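The collection annex of the Marneck program opened its second season on 4th December, and Torben Nolte was assigned to it as demonstrator of record. The letter of appointment ran to two pages. It required him to perform household and stowage tasks with a hand-held gripper, at a natural pace, until the learning system had been furnished with 565 accepted examples of the category designated Soft Goods.

The category had been neglected. Boxes, latches and pouches had been completed in June, and the policy trained upon them performed to the satisfaction of the Lemine office. Cloth was another matter. A fold made on one occasion did not resemble the same fold made on the next, and the reviewers at Frerichs returned the early submissions with the remark that the demonstrator appeared undecided.

Nolte did not dispute the remark. He requested a copy of the rejected episodes and studied them in the evening – fifty in all, each with its code and a reviewer's initials. He observed that he had paused before every grasp. The system, having learned from him faithfully, now paused as well. 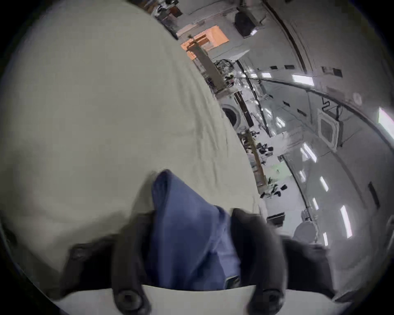 Soft Goods, module interior. The blue item held between the gripper fingers, with the white sheet alongside.

On the following morning he submitted a written proposal that the pauses be retained. Hesitation, he wrote, was part of the handling of cloth, and a learner deprived of it would close its fingers too soon. The supervisor, Mrs. Jivetti, replied that the guidelines made no provision for hesitation and that he was to proceed as instructed.

He proceeded as instructed for three days. The episodes were brisk and were accepted without comment. The policy was retrained on the third night, and in the morning it was given a sheet to fold. It took hold of the nearest corner at once, drew it across, and went on drawing until the whole of the sheet lay in a heap against the wall.

Mrs. Jivetti watched the trial twice. She then asked for the guidelines, uncapped her pen and struck out a line in section 2.

"How long did you generally wait?" she asked.

Nolte said that he had never timed it. He picked up the gripper and began again, and she stood behind him with her watch in her hand – saying nothing, so as not to hurry him.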